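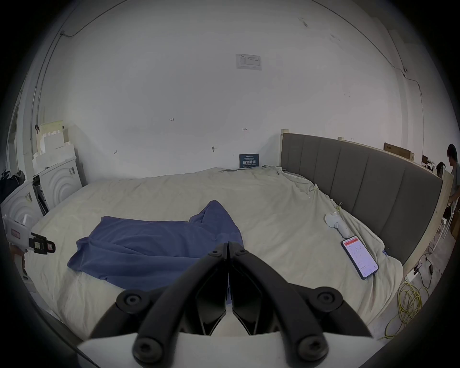

Blue cloth on the big bed, left of center, not yet folded.

July, 9:40. Bedroom set, Aasen room.

Carried on with the bedding section for the Govthorpe booklet. Gunnel wants two pages on making up and folding on a wide bed, written so that one person can follow them alone. I have been working from her notes and changing the wording where it doesn't match what I find when I try it.

Sheet first. The cream one is cut a bit generous for this mattress. At the headboard end the edge is gathered up and tied, one knot near the middle with a thin tie and another toward the front with a yellowish-green one. It does the job but it looks rough up close. If Gotent can supply one in the right size I'd sooner use that for the final version. Until then leave the ties alone, I don't want to do them all over again.

Shallow wrinkles over the whole top. Gunnel's note says to pull the sheet flat before every fold. I think pulling it flat at the start of the session is enough, and I have written it that way for now. There is also a slightly darker smudged area near the center. Check whether it brushes off. If not, the sheet goes to the wash with the towels from the Mustden job.

Now the blue cloth. Measured it on the table before starting: 173 cm on the long side. Steps as they stand in the draft:

Drop it on the bed without arranging it.
Find a corner and lift it clear of the rest.
Walk the corner out toward the wall side until the edge under it runs straight.
Do the next corner on the same side.
Smooth toward yourself with a flat hand, then fold in half.

Step two is where I lose time. On dark blue the hems are hard to see once the cloth has bunched, and I kept taking hold of a ridge in the middle and thinking it was a corner. Changed the text to "follow the hem with your fingers until it turns."
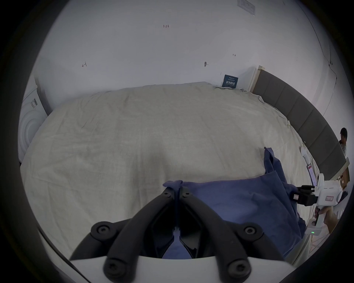

Corner of the cloth pulled up, remainder still in ridges.

Gunther read the draft over coffee and said step three makes no sense if the bed is against a wall on the far side – which ours is. Fair point. Reworded it to "away from you."

Headboard: the pale wood along the top edge is unfinished. Sand it before anyone drags a knit blanket over it, 80 grit and then something finer.

To do
Ask Gunnel if the fold in thirds stays in.
Second cloth in a lighter color, to compare finding the hems.
Sheet price from Gotent.

Stopped at 11:15.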